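Clear sheet over a tablecloth, yes or no?
narlow371 • 2025-07-24
I love my beige tablecloth and I'm tired of washing it, so I'm thinking of putting one of those see-through sheets on top. Anybody live with one?

maly_kitchen
Yes! Had mine 3 years. Spills wipe right up and you still see the cloth.

gotov
Hard no from me. Crumbs get underneath and then you're lifting the whole thing every night.

maly_kitchen
Every night?? I lift mine in November before the family comes, and that's it.

narlow371
Ok but does it look cheap? Be mean if you have to.

maly_kitchen
Judge for yourself, ours only goes over part of the cloth: 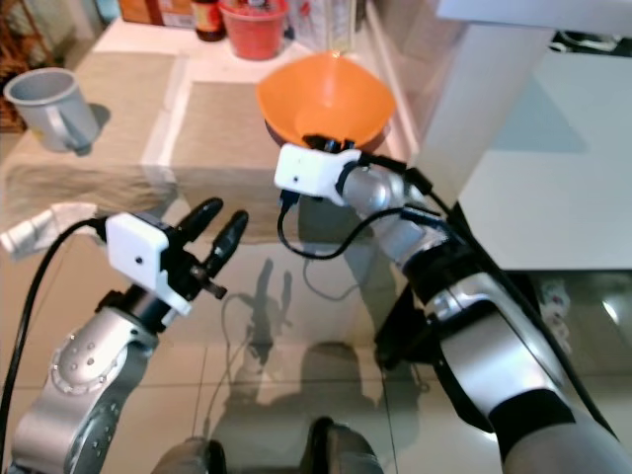

Beige cloth, clear sheet, orange bowl, gray mug

gotov
Fine, the orange looks nice with it. Still not buying one.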